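Flarkura (hand-held gripper)

Flarkura is a pair of hand-held grippers for recording manipulation tasks, designed and built in the shared workshop Cisarura. The person who uses it holds one gripper in each hand and performs a simple task on a table. The recorded movements are later used for training a robot arm. The design was started by Ivars Baranauskienė and Kamlesh Sachdeva, both members of the workshop, and it is published together with the drawings and a parts list.

The name is used for the pair. A single gripper is called "left Flarkura" or "right Flarkura" in the build notes.

Contents
1 Background
2 Construction
3 Work table and objects
4 Recording
5 Versions
6 Known problems
7 See also

Background

Cisarura is a shared workshop with a wood room, an electronics bench and a larger room for projects which need floor space. In April, Baranauskienė had finished a small robot arm at home, called Oren, and wanted to teach it to put objects into containers. His first method was to move the arm by hand and save the positions of the joints. This was slow, and the arm was heavy to push, so the movements were not similar to how a person moves.

Sachdeva proposed to leave the arm away from the table during recording and to move only the gripper. The same kind of fingers is mounted on the hand-held tool and on the arm, so that a grasp which is possible with one should be possible with the other. The first drawing was made from this idea, and the general shape of the tool has remained the same.

Construction

Each gripper consists of a handle, a body, two fingers and a back plate. The handle is under the body, and the fingers of the user close around it. The gripper fingers are black and have an angular form. A curved recess on the inner side helps to hold round objects, which on flat fingers roll out easily. The fingers are fixed with small screws and can be exchanged without opening the body.

The back plate is white and triangular and carries black dots. The dots serve as reference points when the position of the tool is calculated. The left and the right plate do not show the same dots, and it is recommended to check before assembly that the plates are not exchanged. Elīna Jaunzems, who made the second set, mounted them on the wrong sides and had to repeat one full evening of recording.

A cable goes from each gripper to the computer. Wireless connection was tested but was given up, as the two sides did not keep the same time. The cable should be long enough to make a free loop beside the wrist. If it is short, it pulls the tool and the user begins to correct with the hand, and this correction is then also in the data.

Work table and objects

The work surface is a white board laid over an ordinary table. The board has a matte surface, which gives fewer reflections than the bare tabletop of the workshop. Light-colored surfaces have the disadvantage that small dirt is seen on them, so the board is wiped before each session.

The standard beginner task is named "ball to bin". It uses a tennis ball and a white plastic storage bin with handle cutouts. The ball was chosen for its strong color and because it is forgiving: it can be gripped from any side and is not damaged when it falls.

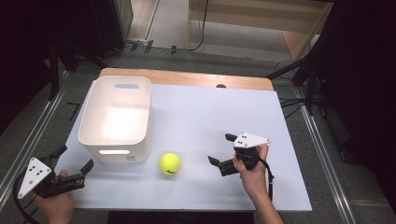
Both grippers open over the board, with the ball beside the empty bin.

The bin is more difficult than it looks. Its walls are smooth and the corners are rounded, so a finger which touches the corner easily slides along it. In the advanced task, "bin move", the user must lift the bin with two grippers, one at each side. Inese Stankevičius wrote the instructions for this task and advises to approach the bin low, near the base, before closing the fingers.

Recording

One recording is called an episode. An episode starts with both grippers open and ends when they are open again and the object has been released. The user should work at a calm, even speed and should not stop in the middle of a movement to think. Unsuccessful episodes are kept, but in a separate folder.

The first public set contains 500 episodes of "ball to bin". A second set of 700 episodes adds "bin move" and some tasks with soft objects. Each gripper also records video from a camera close to the fingers.

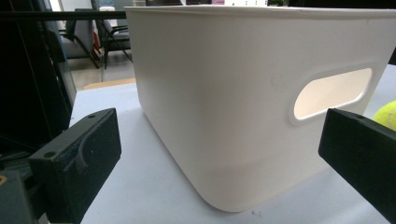 The position of the camera was the subject of long discussion in the project. Baranauskienė preferred a high place, from which more of the table is seen. Edit Kerekes preferred a low one, in which the fingers remain large in the picture during the whole grasp. The low position was accepted for version 2. The arm has its camera in the same place relative to the fingers, and a change on one side must always be repeated on the other.

Versions

Version 1: fingers with flat inner sides, camera high on the body.
Version 2: fingers with curved recess, low camera, triangular back plate.
Version 2b: same as version 2, with a thinner handle for small hands. Drawn by Kerekes.

Known problems

The finger screws become loose after long use and should be tightened every 8 hours of recording. Dust collects on the fingers and reduces the grip on smooth plastic. The back plates are difficult to read when the user turns the wrist far inward.

See also

Oren (robot arm)
Quinlan (episode viewer)

Page last changed 18 Aug 2025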